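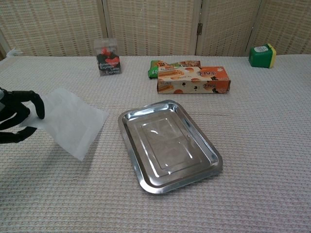 Gripper Evaluation Group
Minutes of the October meeting
Started 2:00 p.m., back room at Varness

Present: bench operations, controls, purchasing, and the safety lead. Software joined by phone for items 1 through 4 and dropped off before item 5.

1. Minutes of the last meeting

Accepted with one correction. The line saying the Kurkik hand "handles paper well" was struck. What bench operations said at the time was that it had handled paper, and the sense of the meeting was that these are different claims.

2. Kurkik jointed hand, thin sheet trials

Bench operations reported on the sheet work. The task was to pick up a single thin sheet from the cloth-covered table, hold it clear, and lay it in or beside the steel tray. The hand pinches the sheet at one edge and lets the rest hang.

Out of 50 attempts, the hand got hold of a sheet in most of them. Purchasing asked for the number. Bench operations said the log has two columns that disagree, one for "contact" and one for "lifted," and that the person filling it in did not use them the same way in the morning as in the afternoon. The number will not be quoted until the log is cleaned up. The group was not happy about this.

Controls noted that the sheets were already creased when used, and that a creased sheet gives a finger something to get under. A flat sheet fresh from the pack may be a much harder job. Bench operations did not disagree but said the customer's sheets will be creased too. Controls asked how we know that. It came from a phone call and is not written down anywhere.

There was a longer discussion about the cloth. The waffle weave leaves small gaps under the paper, and controls believes this is doing a good share of the hand's work for it. The Kurkik brochure shows paper being picked from bare glass, and we have not seen that done in this building. Purchasing asked whether the supplier could come and show us. Software said they were asked and offered a video.

Agreed: repeat the sheet trials on a bare tabletop with flat sheets, same operator, same lighting, one log column with a written definition at the top.

3. Riquelme two-jaw gripper, same task

The Riquelme was run on the same table with the same tray. It is slower to set up and does less, and two members of the group prefer it for that reason. It needs the sheet edge lifted or hanging over something before the jaws can close on it. Without that it pushes the sheet along the cloth.

Bench operations feels the comparison is unfair to the Riquelme, as the object layout was chosen with a hand in mind. Controls feels it is unfair to neither, as the customer will not be rearranging a table to suit a gripper. This was left open.

On cost, the gap between the two units as quoted is nearly $3,000, before spare fingertips. The Riquelme has no fingertips to replace, only pads. Purchasing would like to know how long the Kurkik tips last before anybody calls the price difference small. Kurkik's answer was "it depends on use." Purchasing asked that this be recorded word for word.

4. Camera view and the steel tray

Software raised the tray again. The polished surface throws highlights along the rim, and the depth reading inside it comes and goes depending on where the lamp is. Software wants a matte tray. Bench operations objected that the customer uses polished steel and that changing the tray to make the camera look good is how we ended up with last spring's results.

Software also said that the clear plastic box is a problem for the same camera, which sometimes reports the contents and misses the walls. The snack boxes in the back row are found reliably. Controls pointed out that a big printed cardboard box is about the easiest thing one could put on a table, and that finding it should not appear in any summary as an achievement.

The folding screen stays up behind the table for now. Software likes having the same background in every run. Safety asked whether it is fixed to anything. It isn't. Bench operations will weight the feet before the arm is run at anything above the slow setting.

Agreed: keep the polished tray. Software to try a second camera angle before asking for a different one.

5. Zaltadon controller

The Zaltadon controller has been on loan for two weeks of testing. It is supposed to sense slip and tighten the grip by itself. Controls reported that it does tighten. Whether it does so in answer to slip is less clear. In several runs it tightened on a sheet that was hanging still, and left new creases near the fingers.

Controls tried turning the slip feature off and saw no difference in drops that anyone could point to – though the test was short and no one wrote down the grip settings for the first part of it. The safety lead said that a feature we can't tell is on or off should not be in the recommendation. Purchasing agreed. Bench operations would like one more week with it and will make its own case in writing.

Left open. The loan may be extended if the supplier does not charge for it.

6. What we tell the customer

Purchasing had circulated a draft with the phrase "human-like dexterity." Removed. The phrase "proven on thin materials" was also removed. The draft now says that trials are under way and that results will follow, and names no product.

7. Actions

Bench operations: clean up the sheet log and send the real count. Redo the sheet trials on bare table. Weight the screen.
Controls: slip on and slip off, equal numbers of runs, settings written down before starting.
Software: second camera angle, with the lamp position marked on the floor in tape.
Purchasing: get fingertip life from Kurkik in hours or cycles. Ask the customer in writing what condition their sheets arrive in.
Safety: check the stop button reach from the operator's chair.

8. Any other business

The Riquelme spare pads were delivered to the wrong door and are at reception.

Closed 3:40 p.m. Next meeting once the bare table trials are done.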